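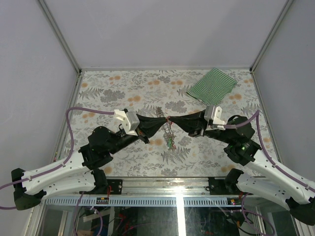 Can the two-arm cell sort out a tangled necklace without anyone stepping in?

Not reliably enough to leave it alone. It can usually find the bundle and take hold of it, but working a knot loose still needs a person at the screen for most attempts.

Ticket 251
Opened by: Raquel Macedo
Assigned to: Thodoris Kalogeropoulos
Area: household chores, small items
Status: open, waiting on retest

Problem as reported
The untangling job stops partway. Both arms come in to the bundle, the grippers meet, and then the program waits until it times out. No fault code. Folding jobs on the same cell run to the end.

Log

Raquel: Ran the job 28 times with the April settings. It finished 3 times. In the rest it either timed out with both grippers closed or pulled the knot tighter and gave up. Same chains throughout, dropped in a fresh heap each time.

Thodoris: Which surface were you on? The fern and flower print gives the vision a lot of grey to deal with, and the chains are mostly grey and brown themselves.

Raquel: The floral one. I can swap it, but people have patterned tablecloths at home, so I'd like to keep it in.

Thodoris: Agreed, keep it as a second test. For now please do one batch on plain white so we know whether this is seeing or gripping. Leave the lighting as it is.

Raquel: Plain white done. 23 runs, nine finished. Better, but the timeout still happens. When it does, both grippers have hold of the same strand and neither lets go.

Thodoris: Then there are two faults. I've split the vision one off to Constanza Retamal. The timeout looks like the hand-over step from the Sterkow routine, which was written for cloth. With cloth it does no harm if both sides hold on. With a chain one side has to release first.

Constanza: Picked up the vision part. The coloured pieces on the strands are picked out every time, the thin links between them are not. I'm going to try following the strand out from a coloured piece.

Raquel: Rosário Serrano asked whether this can go in the list of finished chores for Dreren. I said no. Folding a tea towel can go in - this can't.

Thodoris: Release order changed on the test copy only. Left gripper now opens first if both report a hold. Closing force is also down one step.

Raquel: Will rerun on both surfaces and post the counts here. Please don't load the new version on the other cell before then, Rosário Veloso is using it for socks.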